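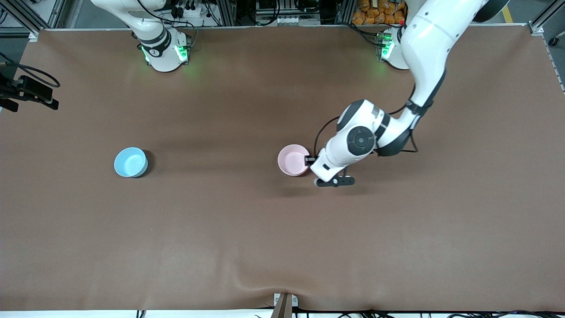 Second Dates in Print: Coding Advice on Payment and Follow-up in Dating Guides

Final project report, Methods in Popular Nonfiction
Submitted Saturday, July 12, 2025

Abstract

This report describes a content analysis of 30 dating guides held in the self-help section of the Ristić Library. Two topics were coded: who should pay on a first date, and when and how to make contact afterward. We found 79 passages that met the inclusion rules. Of these, 40 dealt with payment only, 34 dealt with follow-up only, and five dealt with both. Payment advice was usually stated as a rule with few exceptions. Follow-up advice was more varied and was more often tied to conditions, such as whether the reader wanted a second date at all. The coding scheme worked well for payment and less well for follow-up, where two of the categories overlapped.

1. Background

Dating guides are sold in large numbers and are easy to make fun of, which may be one reason they are seldom read closely. The course asked each group to pick a type of popular nonfiction and describe one feature of it in a way another group could repeat. We picked advice on the end of a first date because nearly every guide covers it, the passages are short, and the instructions are concrete. A line such as "offer to split and mean it" can be coded. A line such as "be your best self" cannot, or can only be coded as almost anything.

We did not ask whether the advice is good. No readers were surveyed, and no claim is made about what people do on dates. The report concerns only what the books tell the reader to do, and how firmly.

2. Materials

2.1 The books

The library catalog was searched in February under its headings for dating and courtship. Memoirs, novels, joke books, and guides written for parents of teenagers were removed. So were books mainly about marriage, unless at least one full chapter covered first meetings. The remaining list came to 30 titles. All were in English and all were on the shelf or could be recalled from loan.

The list leans toward one publisher. Latero put out more of the titles than any other house, and its guides share a house style: short chapters, numbered rules, and a summary page at the end of each part. We considered capping the number of Latero titles and decided against it. A cap would have meant replacing library copies with books chosen by us, and the point of using a single collection was to avoid that choice.

Intended readers were recorded from the back cover or, where the cover gave no clue, from the introduction. Most guides were addressed to women, a smaller group to men, and the rest to any reader. Guides written for same-sex couples were too few to be treated as a group. They were kept in the totals and are not discussed separately.

2.2 Store descriptions

For each title we also saved the product description shown by the online bookstore Drerkar. These were used only in Section 5, as a check on whether the way a book is sold matches the way it is written. Descriptions on Drerkar are sometimes cut short in the middle of a word. Where this happened the text was kept as found and not completed from other sites.

3. Method

3.1 Finding passages

Each book was read by one group member, starting with the index (where there was one) and the contents page and then going through every chapter on first dates in full. A passage was included if it told the reader to do or not do something about paying or about contact after the date. Anecdotes were included only if the author drew an instruction from them. Repeated statements of the same instruction in one chapter were merged. Statements in different chapters were kept apart, which turned out to matter for three of the books that contradict themselves.

Passages were typed into Givier, the annotation program installed in the course lab, with page number and a few lines of context on either side.

3.2 Codes for payment

P1 – one named party pays in full
P2 – the person who did the inviting pays
P3 – the bill is split
P4 – the reader should offer, whatever the result
P5 – no fixed rule; depends on conditions stated in the passage

3.3 Codes for follow-up

F1 – contact the same day
F2 – wait for a stated period
F3 – wait for the other person
F4 – contact only if a second date is wanted
F5 – contact in all cases, including to decline

Each passage was also marked for firmness. "Firm" meant that no exception was given within the passage. "Conditional" meant that at least one exception or condition was given. Tone was not counted, so a joking passage could still be firm.

3.4 Agreement

Every passage was coded twice by different members working apart. The second coder could see the passage and its context but not the first code. Disagreements were listed and settled in a meeting. The first version of the scheme had no P4, and most early disagreements on payment came from passages that told the reader to reach for the bill without saying who should end up paying it. P4 was added and all payment passages coded up to that point were done again.

4. Results

4.1 Payment

P1 and P2 together covered more than half of the payment passages. P1 was found mainly in guides addressed to women and in older guides addressed to men, and in every P1 passage the paying party was the man. P2 was more common in guides with no stated gender of reader. Splitting the bill as a plain instruction (P3) was the rarest code. Several authors mentioned splitting only to advise against it, and these passages were coded by what they recommended instead.

Most payment passages were firm. Where conditions did appear, they were usually the cost of the date or the choice of venue. Two guides separate coffee from dinner and give a different rule for each. These were coded P5.

4.2 Follow-up

Follow-up passages were spread more evenly over the codes. The waiting rule (F2) was the largest group, but the stated period ran from the next morning to most of a week, so the code hides a good deal of variation. Guides that named a period rarely explained how it was chosen. A few presented it as common knowledge and then disagreed with one another.

F3 occurred only in guides addressed to women. F5 was found mostly in newer titles, often in a section on text messages, and often with sample wording the reader could copy. Fewer than half of the follow-up passages were firm.

4.3 Passages on both topics

The five passages covering both topics all made the same link: the person who did not pay should be the one to write and say thanks. In four of them this was conditional. We had not expected this pattern and the scheme had no code for it. The passages were given one code from each list and flagged.

5. Comparison with store descriptions

Descriptions were read for words that promise rules, secrets, or a fixed system. A clear majority of the books sold in this way did contain firm payment advice. The link was weaker for follow-up. Several books described on Drerkar as a set of strict rules were, on the page, full of exceptions, and one of the mildest descriptions belonged to the firmest book on the list. The description is therefore a poor guide to content, at least on these two topics.

Latero titles use the word "rules" in the description more than the others do. With the Latero titles left out, the match between description and content becomes weaker still.

6. Limits

The collection is one library's and reflects what that library bought and did not discard. Publication dates were recorded, but reprints made them unreliable – a text may be much older than the copy on the shelf – and no trend over time is claimed. Statements above about "older" and "newer" titles rest on the earliest copyright date printed in the book.

F4 and F5 overlap. A passage may say to write only if interested and, a page later, say that silence is rude. Under the merging rule these counted as one passage if they fell in one chapter, and the coders had to pick. Most of the disagreements left at the final meeting were of this kind. A later version should treat declining as a separate topic with its own codes.

Givier does not keep a record of changed codes. We exported the file before each meeting, but the export made before P4 was added was overwritten, so agreement on the first version of the scheme cannot be reported.

7. Further work

The link between paying and thanking is the most useful lead. It could be tested on a second collection with a code added in advance. The sample messages in the newer guides would also support a small study by themselves, with length, greeting, and the presence of a question as the first things to code.

Appendix A. Files handed in

Book list with call numbers
Coding manual, final version
Givier export, final version
Store descriptions as saved, unedited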